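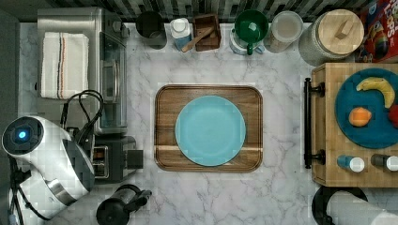 1/
Notes on the scene parser in Stiltel, our tabletop planner. Version 22 went in on 17/09/2023 and it changes how the planner decides what is sitting on what. The kitchen counter layout is the one I use for most of this, so I'll stick to it.

2/
The task in this layout is short: pick up the plate, leave the tray where it is. The plate is pale turquoise and the tray is brown wood, so telling them apart by colour is easy. Deciding where one stops and the other starts in height is the hard part.

3/
From straight overhead the rim of the plate sits just inside the edges of the tray. Old Stiltel took the depth map, found one raised lump and called it one object. The grasp then came out on the edge of the tray, and the whole lot would have been lifted together.

4/
The new parser runs the colour masks first and only uses depth to argue with them. If two masks overlap and one is wholly inside the other, it proposes a "rests on" link and looks for a height step along the inner outline. If it finds a step, the link stays. If it doesn't, it asks for a second view.

5/
The second view is the slow part. It adds 2 seconds to the plan. Desmond Lindqvist wanted it switched on for every object and I said no. A mug on a lid needs it. A toaster doesn't.

6/
On the mug: the green one at the back is on top of a container with a white lid. Same relation as plate and tray, much smaller step in the outline, and the handle sticks out past the thing underneath. My "wholly inside" test fails there. For now I measure overlap on the body of the mug and ignore thin parts.

7/
Ignoring thin parts is a bodge and I know it. It also ignores the spatula, which leans out over the counter from a dark wooden box. The planner has to treat that as an obstacle, so obstacles now come from a separate pass that keeps every thin part. Two passes, two sets of masks, kept in step by object ID.

8/
White marble with soft grey veins gives us false edges. The segmenter (Cullunier, our in-house one) used to split the counter along a vein and report a flat object with no height. I filter anything under 5 mm now. That would also drop a sheet of paper, so please don't use this build for paper.

9/
The folded towel on the toaster oven is still wrong. Red and dark blue stripes on white, and Cullunier likes to return the stripes as separate things. The planner never needs to touch the towel in this task, so it costs us nothing except a messy log. Ticket is open.

10/
Objects that run off the side of the view get a "partial" flag. The cereal box in the top corner is one, the paper roll at the bottom is another. A partial object can be an obstacle but never a target. Before this flag existed Stiltel would happily plan a grasp on the middle of whatever bit it could see, which for a large box is nowhere near the middle.

11/
The fruit is a good test of nesting. The banana and the orange are on a dark teal plate, and the plate is in a wooden crate. So the tree goes crate, plate, fruit. Ask for the plate on its own and the planner should refuse until the fruit has been moved. It does refuse now - the old one didn't check below the first level.

12/
Two plates also means the word "plate" is no longer enough. If a request matches more than one object, the planner stops and returns the list. Mortimer Lindgren asked whether it should just pick the empty one. I'd like the person to say which. It's one extra line in the request file.

13/
Reflections next. The top of the toaster oven is shiny steel and depth there is full of holes. I used to fill holes from the nearest good pixel, which made a slope where there isn't one. Now a hole stays unknown and the arm keeps clear of it. The paths get a bit longer.

14/
If you're on the Postum controller, update that too. Link messages have a new field for the parent object, and the old controller drops any message it can't read without a warning. I lost most of an afternoon to that.

15/
Still to do: the towel, the mug handle, and glass. The clear canister is the one I trust least, as the wall comes and goes between runs and the lid sometimes ends up as an object floating on its own. I don't expect to have that sorted before November.

16/
Config for the counter layout is in the Whitlock folder, same place as the old ones. Set second_view to "auto" unless you are timing things. Bug reports with the raw depth file attached, please - a screenshot doesn't give me enough to work on.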